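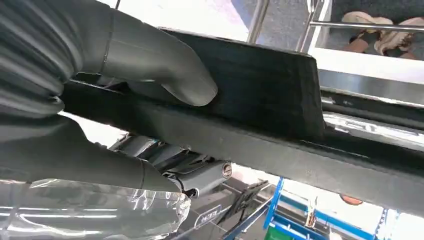
**Pevus 2 two-finger gripper, demo unit**

Ships from the Barkedby workshop. List price on request, ask Kelly Treloar. Open day slots in February, see bottom of page.

## What it is

Grey two-finger gripper for arm mounting. Rounded upper finger, blunt tip. Wider lower finger with the linkage at the inner end. Ribbed sleeve over the wrist. Made for picking up and holding soft stuff: felt, foam, woven pads, webbing, folded cloth. Will also hold a pad down on a rail or bar while you do something else to it.

Not for sharp sheet metal. Please don't. We have replaced 2 upper fingers that way already.

## What you'll see at the open day

Pad-on-rail job, same as last year but slower so people can follow it. One finger over, one finger under, pad clamped in between. Valdir Guerra runs the arm and takes questions while it's going. Ask him about grip force, he has the settings sheet and will print you one.

Then changeover to a different pad thickness. Lucimara Portela does this one, no tools except a hex key. Then a break, then your own samples if you brought any.

Bring samples! Cut pieces are best, nothing longer than 1000 mm, the bench won't take it. Frayed edges fine. Sticky backing, tell us beforehand so we can cover the fingers.

## Specs (short version)

- Fingers: 2, matte grey
- Order code: HS-908
- Controller: Hasari box, bought seperately
- Sleeve: replaceable, slides off once the wrist clamp is open
- Spares kit: upper finger, sleeve, bolts for the lower joint

Full sheet goes out with the quote. Drawing has a wrong hole spacing on page 2, corrected one is coming, use the numbers in the table till then.

## Setting up for pads

Rail first, then pad, then teach the grip point. Bring the upper finger down a little in from the end of the pad, not right on the cut edge, or the end curls. Check clearance under the rail for the lower finger before you run anything at speed. Most of the calls we get are about that.

Take the plastic film off your parts and keep it clear of the lower joint.

Wipe the fingers with a damp cloth. No solvent.

## Visitors

Demo starts 10 am, second run at 2 pm. Same program both times. Come in by the side door, sign the sheet. Stay behind the rails when the arm is live. Gervásio Assunção does the safety talk at the start of each run, if you miss it you wait for the next one.

Groups bigger than a car full, email first. Sales can book you a bench hour with Jussara Trindade after the afternoon run, she does the integration side and knows the older controllers too. Those hours go fast.

Parking is behind the building. Coffee yes, lunch no.

Quotes given on the day are good untill the end of the following month.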